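Protokoll der Fachschaftssitzung, 22.10.2018

Ich schreib diesmal wieder mit, also bitte nachsichtig sein mit meinen Abkürzungen! Hauptthema war das neue Stipendium der Hochschule Radham: 169 Bewerbungen für 4 Plätze (uff), und die Frist für Nachreichungen läuft noch bis Januar. 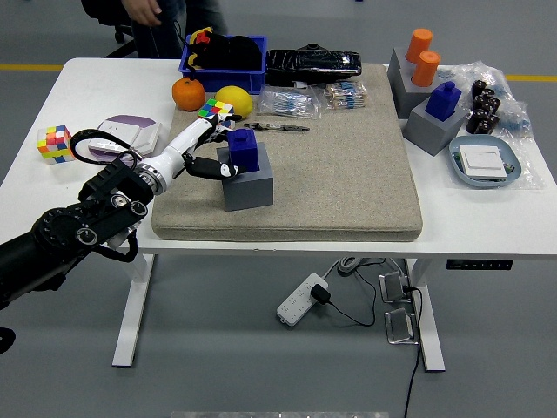

Tisch mit Zauberwürfel und Zitrone

Beim Semesterbeitrag bleibt es bei 222 Euro, das fand ich ja ganz erfreulich. Über den Zuschuss zum Bollusport-Kurs haben wir ewig diskutiert und dann doch vertagt – mit 3 Gegenstimmen, eine davon meine. Die Mensakarte Ritano kommt nächstes Mal dran.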